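Sérgio Matos wrote the first Kondov novel in the spare room of a rented house, on a laptop with no working letter B. The second one, The Ukton Ledger, is out with Bollar in March, and it is a longer and darker book. The salvage diver Kondov is older, short of money and working for people she doesn't like. By the end of chapter one she has agreed to look for a ship's ledger that three other crews have already failed to find.

Matos says the plot came before anything else this time. "With the first book I had a character and no story," he says. "I followed her around for 200 pages before anything happened, and then I had to throw most of those pages out. This time I knew what the ledger was and who had hidden it before I wrote a line."
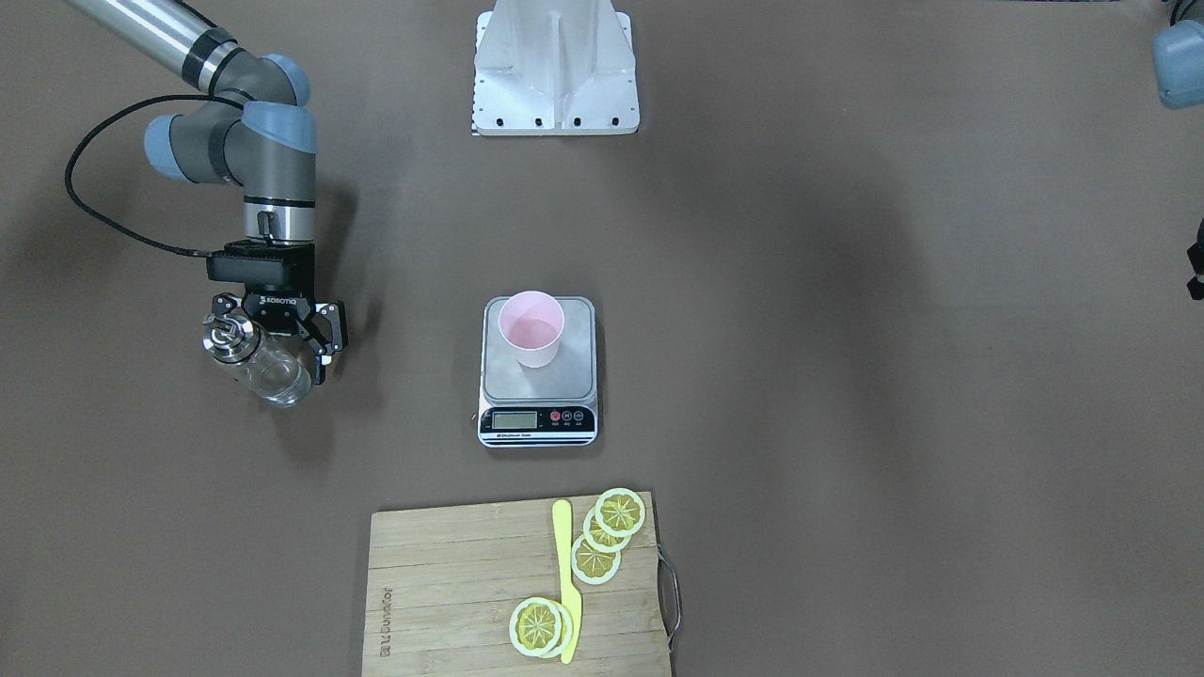
Do you need to have read the first book to follow this one?

Matos says new readers can start here. The one thing carried over is Kondov's falling-out with her old partner, Tạ, and it is explained in the second chapter.

Tạ gets a good deal more room in the sequel. In the first novel he was a voice on the radio, mostly there to tell Kondov to come up. Now he has his own boat, his own crew and a claim on the ledger that is at least as good as hers. Matos alternates between the two of them, and for a long stretch in the middle they are within a few kilometres of each other without knowing it.

"I liked writing him more than I expected," Matos says. "He's careful. Kondov will go through a door to see what's behind it and Tạ will stand there working out who built the door. You can get a lot of chapters out of that."

Ukton itself is a made-up harbour town, built over an older town that nobody has mapped properly. Matos drew his own plan of the cellars and drains before he started, and changed it 17 times during the edit. His editor at Bollar asked for it to be printed inside the cover. He said no to that, as the drawing gives away the location of the ledger, and the finished book has a map of the harbour only.
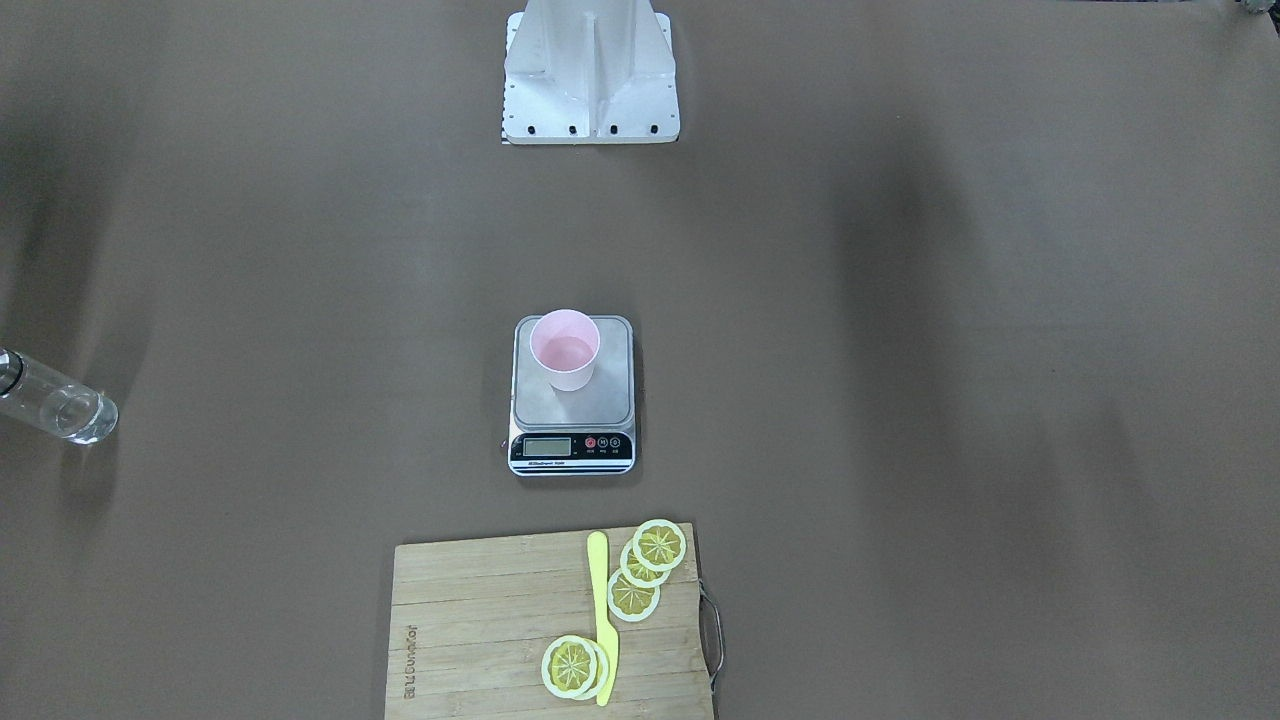 A digital kitchen scale on a brown tabletop.

The diving sequences are the part readers wrote to him about after the first book, and not always kindly. Several divers pointed out that Kondov surfaced far too fast in the flooded chapel. Matos took the criticism on board. He asked two of them to read the new chapters in draft, and rewrote the longest dive from scratch after their notes came back.

"They were right," he says. "I'd treated air as something that ran out when the chapter needed it to. Once I kept a proper tally of how much she had left, the scene got shorter and it got tighter – she can't stop and think about her father down there. So that bit moved to the boat." 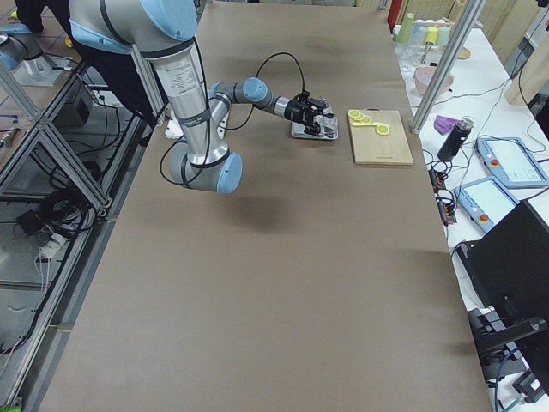 Interview by Tiburcio Manríquez | Books | 04/02/2021

There are fewer villains this time too. An early draft had 6 different groups after the ledger, and Matos cut that back when he realised he was losing track of who had been shot at. The ones left are a shipping family with something to hide and a dealer who buys from anyone. The dealer gets the best lines in the book. Matos says he borrowed her way of speaking from an aunt, who hasn't been told.

He writes in the mornings, by hand, and types up after lunch. A chapter takes him 4 days if it has no action in it and twice that if it does. He doesn't read other adventure novels while he is drafting, though he gets through plenty in between, mostly second-hand paperbacks with the covers coming off.

A third book is under contract. Matos has a title he won't share and an opening he has already rewritten. Kondov will be in it, and it starts a long way inland – "no boats for the first half", he says. Whether Tạ comes back depends on how readers take the last chapter of this one.

The Ukton Ledger will be published in paperback and as an ebook. An audio edition is planned for later in the year, with a reader still to be chosen.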